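Drillelis open house, Nevedbridge, July

I went to see the planner. The pitch was that Tatano, their grasp software, handles any shelf you give it. Keabetswe Molefe ran the demo on snack bags, shiny film being hard on depth sensing, and quoted 899 trial picks with 810 clean. 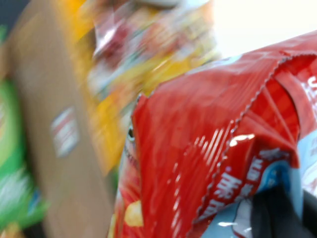
I asked what counted as clean. A retry does, up to 5 of them, and a 21-second timeout drops the pick from the total. So I'd like the raw logs. Replanning from the wrist view looked decent to me, but the object list was loaded beforehand, and Molefe said so only when pressed. Marthinus Radebe promised me the logs by email. Nothing yet.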